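Waken Student Robotics Project, Workshop Notebook
Entry for 27th November
Entered by Nour Dabbas
Subject: Gripper model, wrist view and opening limits

Work on the Yimer arm was confined to the simulator this session. The physical arm remains in the cabinet until the replacement power supply has been signed for. The group therefore proceeded with item 2 of the term plan, the wrist view in the virtual cell.

The gripper model was loaded with the revised joint limits. In the previous version the left finger stopped short of its travel while the right finger reached its own. The error was traced to a sign in the joint file, where the axis of the left finger had been entered in the same direction as that of the right. The axis has been corrected and the old file retained in the archive folder under its former name.

The work surface and the test blocks were left out of the world file for this check. They will be restored once the view has been approved. The background remains at the default purple shading, which the students find acceptable and which costs nothing to draw.

The check consisted of commanding the gripper open and comparing the two fingers in the wrist view. Both now stand at the same height, with the notches in the dark fingertip blocks facing each other across the gap. The fingers take up only a low strip of the view, leaving the area above them clear for the approach to a part.

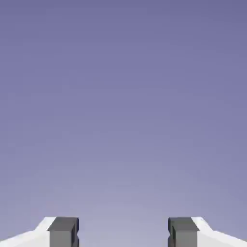 Mandla Baloyi replied on the shared page that the opening should not be accepted on the strength of the wrist view, and asked that the joint values be printed at both ends of travel before the limits are frozen. He also noted that the competition rules measure the opening at the fingertips, whereas our file measures it at the finger base.

The point is accepted. The measurement will be moved to the fingertips and the limits left open until the values have been recorded in this book.

A scripted run of 300 open and close commands was then started on the workshop computer. The script stopped at command 55 with a timeout. A second run stopped at the same command. The log shows the controller waiting for a position report that carried the wrong joint name. The name is set in the Rullance interface file, which was last edited in April and does not match the present model. The correction is simple but has not yet been made, as the file is shared with the mobile base group and their agreement is required.

Outstanding:
Joint values, both ends of travel (Dabbas)
Fingertip measurement in the model file (Baloyi)
Joint name in the Rullance file, after consulting the base group
Restore work surface and blocks, then repeat the scripted run in full

Simulator settings are saved as revision 965. Members are asked to leave that revision unchanged and to work from a copy.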